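The Second Phone and the Rest of the Room

Small rooms store things in layers. The items used every day sit on whatever flat surface is nearest the door, the items used every season go against the wall, and the items that are no longer used at all end up on the floor between the two. Old phones belong to the last group, although they rarely look like it, being small enough to live on a table for years.

Kaj Kjærgaard runs Osard, a two-person firm that clears and refits rental rooms between long leases. His intake sheet has 41 lines. Phones are on line 9, after luggage and before chargers. "People will sort a whole closet and leave the old handset where it was," he says. "It has photos in it, so it gets treated as paper."

The Osard method handles the retired phone as a data job first and a storage job second. The phone is charged, updated if it will take an update, and backed up to a drive. The owner signs out of all accounts before the reset, as a handset still tied to an account is of little use to the next person. The SIM tray is checked. The case comes off last, since grit trapped under a textured case will mark an aluminum back if the case is pulled across it.

Garba Nnaji, who handles resale for the firm, keeps a price log of 733 handsets going back several years. The log shows the steepest drop in the first months after a phone is replaced. Battery condition accounts for much of what follows. A phone left flat in a drawer through a hot August will often come back with a swollen cell, and at that point it goes to battery recycling and earns nothing.

For storage without sale, Nnaji sets the charge near half, powers the unit off, and repeats the check twice a year. Phones are kept upright in a divided tray from Korkano, with a slip of paper between each pair. Face down on a table is acceptable for an afternoon. Over a longer period the glass picks up whatever is on the boards.

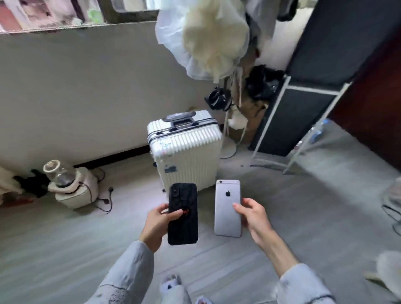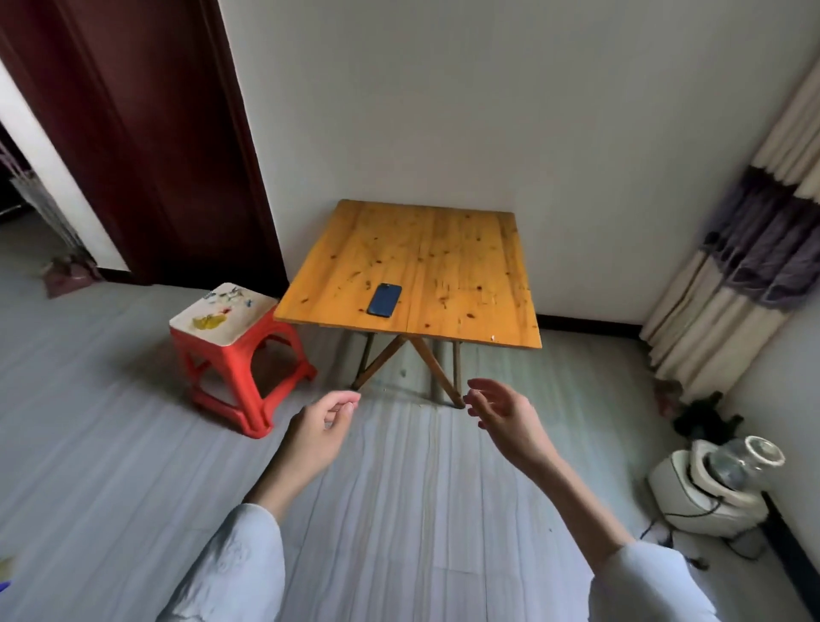

Larger items follow a different rule, which Kjærgaard calls floor cost. Every object standing on the floor is charged for the area it covers, including the clearance needed to reach past it. A hard-shell suitcase is expensive by this measure and has to earn its place by holding something. Osard fills it with out-of-season bedding, stands it upright, and tapes a contents card to the inside of the lid. Sticker residue on the shell comes off with cooking oil and a soft cloth, left on for ten minutes and then washed with dish soap.

A standing fan is cleaned before it is covered. The grille is unclipped, the blades are wiped and dried, and the cover goes over the head only. Fabric breathes better than plastic. Where both are used, the fabric goes on the inside and the plastic is left open at the bottom.

Knotted bags are the item Kjærgaard dislikes most. A black bag hides its contents, and after a few months the owner will move it without opening it. His crew cuts the knot, sorts the contents into a box, and writes on two sides of the box with a marker.

Folding tables stay up if they are used weekly. Otherwise they are folded flat and stood on edge behind the door, with felt on the feet. Pine dents easily and should not be stacked against metal.

A standard room takes the firm one working day. The fee is 800, with disposal billed by weight.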